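Fakley Paper Crafts
Home > Tools > Stamping > Stamp Platforms

Jerent Stamp Platform, Large
Item 1023
$45
In stock

Add to basket Save for later

I put off stocking this one for nine months. We already carry two stamp platforms, and most of what gets said about a third one can be said about a lid with a hinge on it. You put the card down, you put the stamp on the card, you close the lid, the stamp sticks to the lid. Ink it, close it again, and if you missed a bit the first time you ink it and press again in the same spot. Every platform does this. The question is whether the Jerent does it well enough to be worth more than the little Neves, and my answer is yes for some of you and no for quite a few.

What the maker says, and what I think

"Perfect impressions every time." No. If your ink pad is dry or your card has a heavy texture, you will get a patchy print on this platform the same as on any other. What you do get is a second and third try without a double image.

"No more crooked sentiments." Only if the card was straight to begin with. The grid lines on the base are printed clearly and I found them easy to follow, but the corner is where you need to push the card, and the magnets need to go on after that. I have turned out some very neatly printed, very crooked birthday greetings by rushing that part.

"Works with all stamps." Clear stamps, yes. Cling rubber, yes, once you take out the foam mat. Wood mounted stamps, no. The lid won't close over them. I wish the box said so.

Is the hinge any good?

Better than I expected. Cheap hinges develop a bit of side to side play, and then the second pressing lands a hair off from the first and your fine lines go fuzzy. I've been using the shop sample for layered flower sets, the kind with three or four shades to line up, and so far it's still landing where it should. I can't tell you what it will be like after years of use and I would be wary of anyone who could.

The magnets are strong. They pinch. Keep them away from small kids and pets.

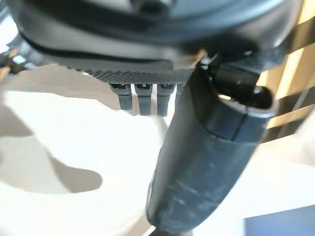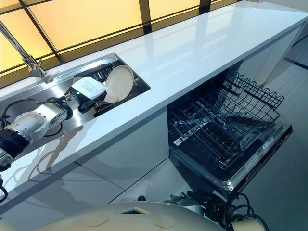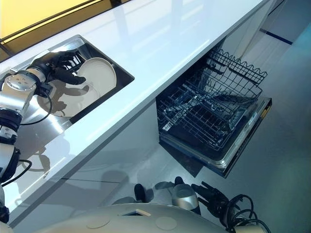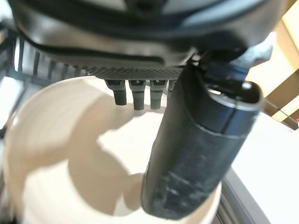
4 photos - tap to enlarge

Who should skip it

If you make a few cards at Christmas and stamp one greeting on each, an acrylic block will do you fine and costs a lot less. If you mostly do small tags and toppers, look at the Neves Mini first. It takes up less of the table and the lid is quicker to flip.

If you do batches, layered sets or full backgrounds, the large platform starts to earn its space. It was the backgrounds that sold me.

In the box

Base with printed grid
Hinged clear lid
Foam mat
2 bar magnets
Instruction sheet (small print, not much help)

Not in the box: stamps, ink, card, cleaning cloth.

Cleaning

Wipe the lid with a damp cloth after each session. Permanent inks will stain it if you leave them overnight. The stain doesn't hurt the print but it does make it harder to see where you're placing things. Please don't use nail polish remover - it clouds the plastic, and Jerent won't replace a clouded lid.

About the star rating

You may have seen the 587 reviews on the maker's own site, nearly all of them five stars. I read a good number of them. A lot were written before the person had opened the box, so I haven't copied any over. We have one from a customer so far:

"Did my whole batch of thank you cards in one evening. The foam mat curls up at one corner and I ended up taping it down. Would still buy it. Not convinced by the magnets, they are a pain to lift off with short nails." - Erlinda Bautista

My own mat hasn't curled, but I'd believe her.

Often bought with

Motance Dye Ink Pad, Soot Black
Motance Smooth White Card, Heavy
Neves Cleaning Cloth

You don't need the cloth. An old T-shirt works.

Returns

Unused and in the box, any time before the end of August. If the hinge arrives loose, send it back whether you've used it or not and we'll pay the postage.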